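May 30, 2021

Slept badly, woke at six to the neighbor's sprinkler hitting our bins. Long weekend, so naturally I spent most of it on the phone with the water company.

The bill came to 88 dollars. Last time it was 72, and last time we had my brother staying, who showers like he's being paid by the gallon. I explained this to a young man at Redcombe Water, who put me on hold to a pan flute version of something I used to like. After 18 minutes he came back and told me it could be a toilet. I asked which one. He said he had no way of knowing that, and I suppose I respect him for it.

So I did the food coloring trick. Blue in the upstairs tank, green in the downstairs one because we ran out of blue. You wait, you don't flush, and if the color shows up in the bowl you've found your leak. I forgot to mention any of this to Noemi, who came down to breakfast with some questions.

It's the upstairs one. The flapper is shot. Drove out to Ziler's for a new one and found they carry 14 kinds, all of them claiming to be universal. Bought two. One is wrong for sure and I have a bad feeling about the other.

Noemi Obi, love of my life, has meanwhile decided the garden is getting tomatoes again. We do this every year. I dig, she plants, something with a great many legs eats them, and in November I pull the stakes out of the frozen mud and say never again. She's picked a variety the Kulkarnis down the street swear by. They gave us a bag of theirs last summer and I still think about those tomatoes more than is healthy. Their soil must be better. Or they water, a thing I'm now afraid to do on account of the bill.

Got four holes dug before my back filed a complaint. Lay on the grass and looked at the gutters, which was a mistake - the gutters need doing too.

In the afternoon we went back to the paint argument. She wants the hall at Avel Street done before her mother comes. I want it done by somebody else. We got as far as agreeing that it should not be beige, and then had to stop for a sandwich.
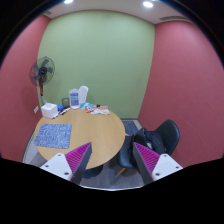
*Coral red on the sides, pale sage at the back. N. says yes, I say maybe.*

I've lived with red walls before, in the apartment over the dry cleaner's, and I remember being hungry and annoyed the whole time. Noemi says that was the rent. The green I could live with. She has written "samples" on the list under "flapper," which she has underlined.

Leftover chili for dinner. The tank is still running upstairs, I can hear it from here. Will put the new flapper in tomorrow, or the other one.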